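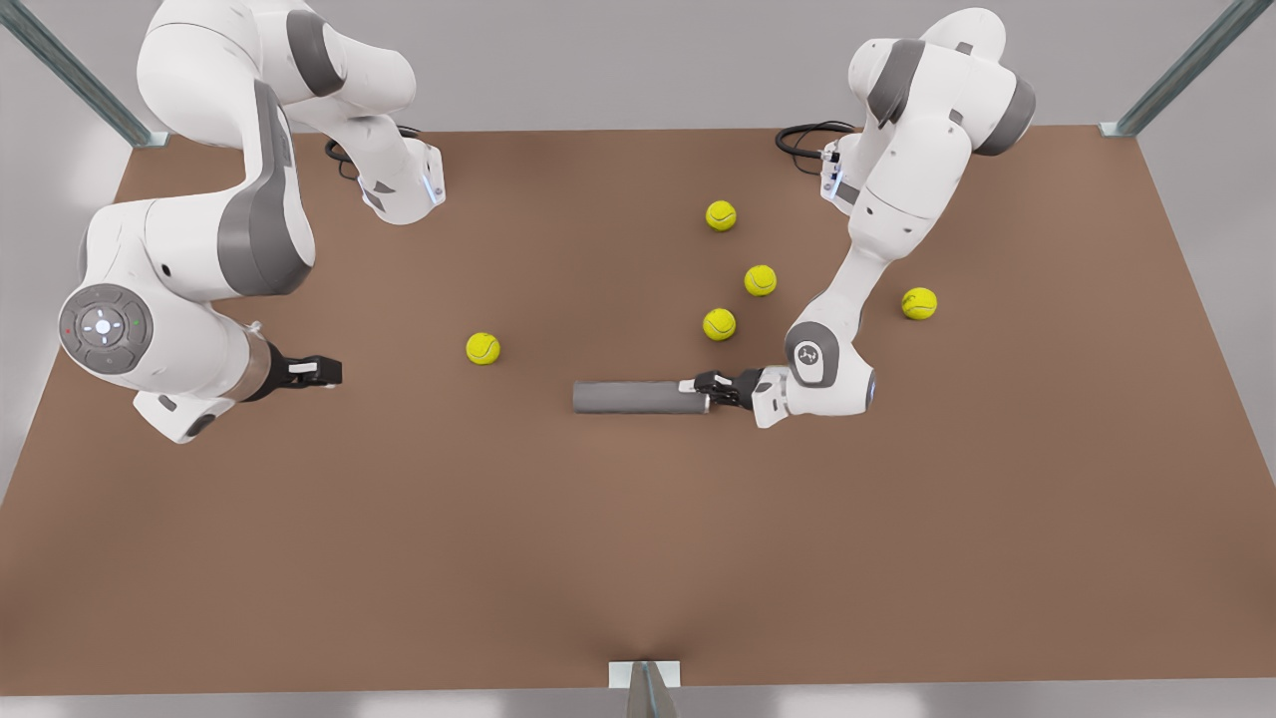

Two-arm handover by teleop: leader arms or VR controllers?

Posted by htillerman

Okay so I've been at this since March and I need some outside opinions. The task is tennis balls into a tube. Left arm picks up the gray cylinder by one end, right arm grabs a ball, left arm tips the tube up, ball goes in, repeat until the table is clear. Five balls. I'm recording it all in sim first before I go anywhere near the real pair of arms.

My problem is the demos are ugly. I drive both arms with VR controllers and I've got 50 saved so far, and when I play them back the left hand drifts the whole time I'm thinking about the right one. I clamp the tube nicely, then I look over at the ball, and by the time I look back the tube has sagged or wandered three inches off. Is that a me problem or a controller problem? Would leader arms fix it?

gantrygoose wrote:
Controller problem. Leader arms every time for two-handed stuff. You feel the elbow, you feel when you're running out of reach, and you stop making those weird shoulder poses. I switched from VR and threw out everything I'd recorded before. Didn't miss it.

marlpit_ wrote:
Gonna disagree with goose a bit. Leader arms are lovely if you have them, but she's in sim, and there's no table under your hands to lean on. I got tired in 20 minutes and my demos got worse as the session went on. With VR you can at least put a clutch on one side. Hold the button, left arm freezes, do your ball, let go. Drift gone!

htillerman wrote:
@marlpit_ wait, you freeze one arm in the middle of a demo? Doesn't the policy then learn to freeze?

marlpit_ wrote:
Well, yeah, but you want it to freeze. The tube should hold still while the other hand is coming in. Mine learned it fine.

gantrygoose wrote:
It learned it fine until somebody nudged the tube, I bet. If every demo has a perfectly dead left arm then it has never seen a correction. I want the little wobbles in there. People steady things with both hands when they do it for real.

marlpit_ wrote:
Little wobbles sure. Three inches of sag is not a little wobble, goose.

Lucinda Tillman wrote:
Jumping in because I did almost this exact task last year, with a pen cap and a pen (smaller, much more annoying). A few things I'd try before buying anything:

Look at where you park the right gripper while the left one is picking up the tube. I used to leave mine way out to the side with the fingers barely off the table, and then every reach started with a big swing across everything. Now I park it a hand's width higher and closer in. My demos got shorter right away.

Pick a ball order and stick with it, at least for the first batch. I go nearest to the right gripper first and leave the awkward one for the end. Anything on the far side of the left forearm is a pain, you either reach under the arm or you move the tube out of the way, and if you do it one way half the time and the other way the other half, the policy dithers.

And delete the bad ones. I recorded 400 and trained on way fewer than that.

htillerman wrote:
Oh no, the ball on the far side. That's exactly the one I keep doing differently every time. Sometimes I go around the arm, sometimes I just reach with the left and forget about the tube. No wonder.

Does anyone limit where the balls spawn? I have them random over pretty much the whole back half of the table.

marlpit_ wrote:
I'd limit it to start. Keep everything to the right arm's side, get that working, then open it up.

gantrygoose wrote:
And I'd leave it random, lol. If you teach it the easy half you'll be recording the hard half later anyway. But follow Lucinda's ordering, that part I agree with.

Hazel Achterberg wrote:
Small thing, check your grip on the tube too. If you clamp it right at the end, any wrist error turns into a lot of movement at the open end. I moved my grip in toward the middle and half of my "drift" went away, same controllers, same me.

htillerman wrote:
Ha, I've been clamping it at the very end in all 50. Okay. Plan for tonight: grip further in, park the right arm higher, fixed ball order, far ball last and always around the arm. I'll do 13 with marlpit's clutch and 13 without and play them back next to each other.

gantrygoose wrote:
Post both sets. I want to see the wobbles.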